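10 February 2024
By Coltia Staff

The obituary desk at Boiko Funeral Home is a table by a window in the back office, next to the copier. The woman who works there has written death notices for families in Jorkmont and the towns around it for 20 years. She agreed to talk on the condition that her name stay out of it. Her name has never run on anything she wrote, she said, and she would like to keep it that way.

She started out answering the phone. Families would come in with a few facts on the back of an envelope, and the director would hand the envelope to her.

"I could type," she said. "That was the whole qualification. The first one I did, I left out a stepson. I still think about that one."

Now she begins with the list of relatives and does it before anything else. She asks for full names, towns and spellings, and she reads them back out loud. Most complaints that come in after a notice has run are about that list. Someone's husband is missing, or a divorce wasn't mentioned, or a cousin who was raised in the house got put in with the other cousins.

"People think the hard part is the life story," she said. "The life story is easy. They want to tell you that. It's who goes in 'survived by' that makes them stop talking."

She usually meets with families the day after a death, sometimes the same afternoon. A meeting runs an hour if they have talked beforehand and two if they haven't. She takes notes by hand and writes the notice that evening so it can make the Rostach paper's deadline, which is noon for the next day's edition.

The paper charges by the line, and that shapes what she writes. A family that can pay for a long notice gets the schools, the jobs, the church, the bowling league. A family that can't gets the dates, the relatives and the service. She tries to save one line in every short notice for something particular to the person.

"He drove the same road grader his whole working life. That was the line for one man," she said. "His son cut the notice out and taped it inside the cab. So I was told, anyway."
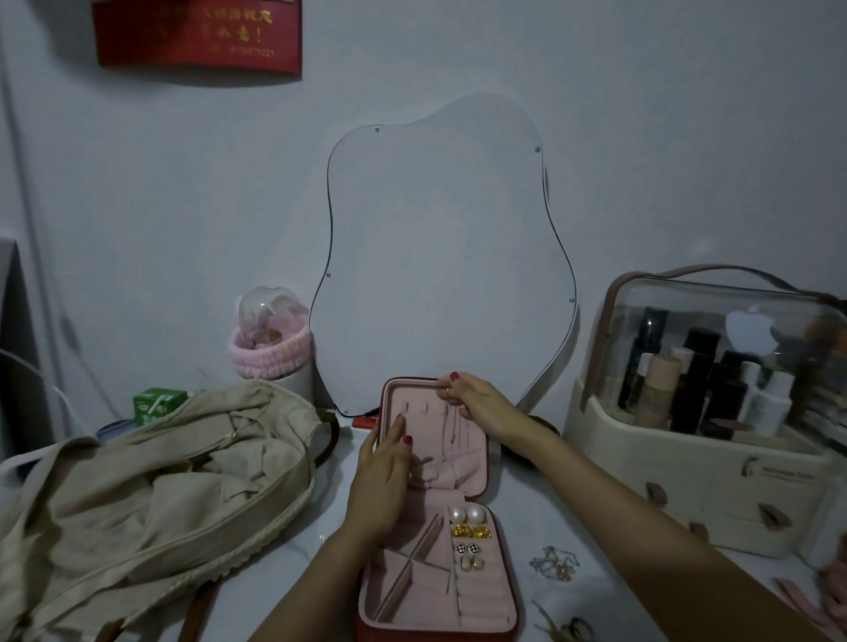 One daughter, reached by phone, said she had fought with her brothers over whether to give the cause of death, and that the writer let them go at it for a while and then asked what their mother would have wanted the neighbors to know. They left it out. The daughter said she has gone back and forth on it since, but she has no complaint about the notice itself.

The writer has no rule on that question. She will put in a cause if the family wants it and leave it out if they don't. "Died suddenly" used to be common and she has stopped suggesting it, as it mostly gets people guessing.

She does have a few firm rules. She won't list a street address. She won't give the time of the service until the church has confirmed it. She won't take relatives' names from someone who calls in and can't say how they are connected to the family – that has happened, and last March it led to a notice that had to be run again with a correction.

More families bring in their own drafts now, and some people write theirs years ahead and leave it in a drawer. She likes those, though they tend to stop early. A woman will write four paragraphs about growing up on the farm and one sentence about everything after her wedding.

"I call the kids and ask them to fill in the rest," she said. "Half the time they didn't know the farm part."

Asked whether she had written her own, she said she had done the list of relatives and checked the spellings. The rest she is leaving to her sister, who has been told what the paper charges per line.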